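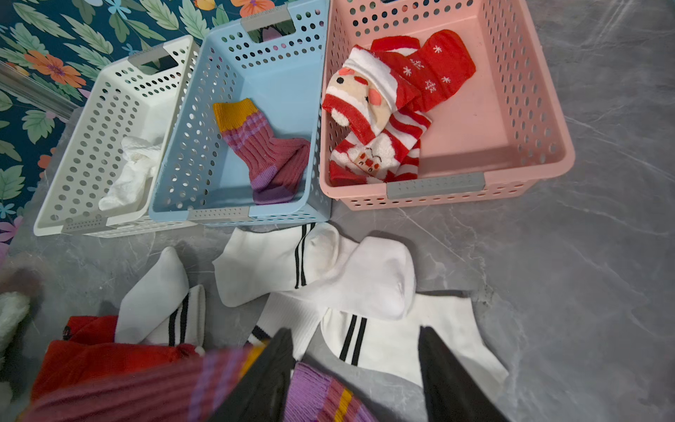
Page last changed: 5 August 2024

Sort socks on the floor, by kind, before pairing anything. Most people pull one sock from the heap and go looking for its partner, which means searching the whole heap every time.

Three open baskets are enough. I give Christmas socks their own, even in May, and the pink one does that job. Everyday socks can stay on the floor until the odd ones have a place. White socks with two black stripes all look alike anyway, and any two will do.

Helju Butkienė says baskets only put off the folding. They do. I would still take an unfolded sock I can find over a folded one I can't.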